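What I learned from moving my coins off an exchange
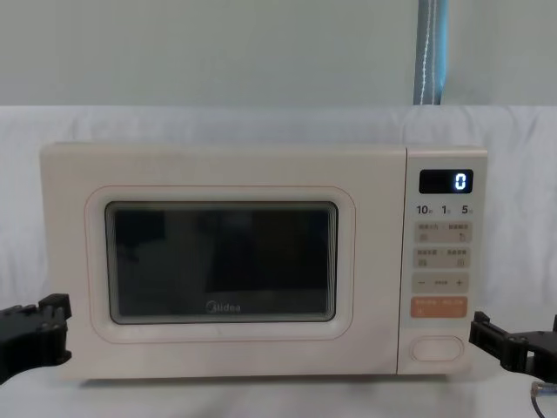 The Midea microwave, with 0 on the display.

I started to buy crypto in May, with small amounts from each pay. I am not a trader and I don't want to become one. I only wanted to understand how it works, and for me the best way to understand something is to put a little of my own money in it.

I opened my account on Zerkix, as a colleague at work was using it and the sign-up was in simple English. They asked for my driver's licence and one bill with my address, and the next morning I could buy. For several months I did nothing else than buy and look at the colours on the chart. When I added everything together, I had put in $2,658 and my balance was showing $1,840. So you see that I am not writing this to give advice on what to buy.

What made me think was an email from Zerkix. They wrote that withdrawals would have a "temporary review period" and that the fees would change. Maybe it was a normal thing. But I read the email three times and I understood that I could not say where my coins were. I had a number on a screen of a company, and this company could decide how fast I may take it out.

So I decided to move to my own wallet. I chose Pronduvo, which is an app for the phone and the computer. When you make a new wallet it gives you 12 words, and you must write them down in the correct order. I wrote them with a pen, in capital letters, and then I noticed that my V looks exactly like my U. I wrote everything again on a second sheet. I now keep 2 copies, in different buildings, and I will not say more about it on the internet!

I made a test with a very small amount first. Please do this too, even if you pay the fee two times. You copy the address, you paste it, and you compare the first and the last characters. Also look at the name of the network. My coin could travel on more than one network, and the menu in Zerkix had already chosen the cheapest one, which my wallet does not support. I saw it only when I was reading the confirmation page for the second time.

The test arrived before I finished my tea. The rest I sent the same evening, and it stayed on "pending" until almost 11 pm. I was not calm. I refreshed the page so often that the site asked me if I am a robot.

There is one more matter, the tax. In my understanding, moving coins between my own wallets is not a sale, but the fee was paid in coins and I was not sure how to record it. I put all dates and amounts in a spreadsheet and I will ask at the tax office counter. If you know the rule for Canada, please write it in the comments, with a link if it is possible.

Some people asked me under my last post about Plirkmont and Fontes, which promise interest if you lock your coins with them. I have read both websites and I still can't explain where the interest comes from. Until I can, my coins will stay where they are.

Next time I want to write about how to check an old wallet backup, when I have tried it myself on my old laptop.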